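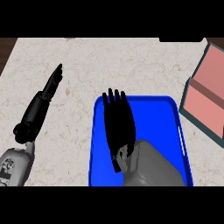 Two robot arms over a marble countertop. Computer rendering.

Farmers' petition on rural thefts reaches the county

TOLTTHORPE, Fri 28 January – A petition asking for more police patrols on the farm roads between Toltthorpe and Troderbridge was given to the county office this morning. It carries 2332 signatures, and the county has confirmed that it will be discussed in open session.

The petition was started by Mervyn Cropper, who keeps sheep and grows barley on the north side of Toltthorpe. Last July two quad bikes and a fuel tank were taken from his yard in one night. He reported the theft by telephone and waited three days before an officer came to the farm.

"The officer was polite and he took notes," Mr. Cropper said outside the county office. "But he told me he had the whole district to himself that week. You cannot blame the man. You have to ask who made the schedule."

According to the text of the petition, 115 thefts were reported from farms in the district last year. The signers ask for three things: a second patrol car for the night shift, one officer who works only on farm crime, and a telephone number which is answered by a person also after midnight. They also ask that the county publish the response times for each township. At present it gives only one number for the whole area, and the farmers say this number is made better by the town, where help arrives quickly.

Not all the signatures come from farming families. Hằng Ông, who owns the hardware store on the main street of Troderbridge, kept a copy of the petition beside her cash register since the fall. She said that many customers came in to buy padlocks and chains, and signed while they were paying.

"I sell more locks now than before, so maybe I should be happy," she said. "I am not happy. These people are my neighbors, and some of them do not sleep well."

She added that seasonal workers who live on the farms signed too. Several of them lost their own tools and bicycles in the same thefts, and they had no insurance for these things.

The sheriff's office did not want to comment on single cases. In a written answer it said that two deputy positions are open and that it has been difficult to fill them. It asked farm owners to write down the serial numbers of their machines and to report each theft, also the small ones, so that the patrols can be planned better.

Some residents would like to go further. A group from the Cememora valley has proposed that landowners pay a private security company to drive the roads at night. Mr. Cropper does not support this plan. He said that smaller farms could not afford it, and that protection should be the same for everyone who pays taxes in the county, whether they own the land, rent it or work on it.

The county board has 13 members, and a simple majority is enough to send the request to the budget office. Money for a second car would have to be found in the present budget, or the matter will wait until the next one is written.

Residents who want to speak at the session must give their name to the county clerk in advance. Written comments are accepted as well, and can be left at the Dissanayake Library in Toltthorpe during opening hours. The date of the session will be posted on the door of the county office and in the library.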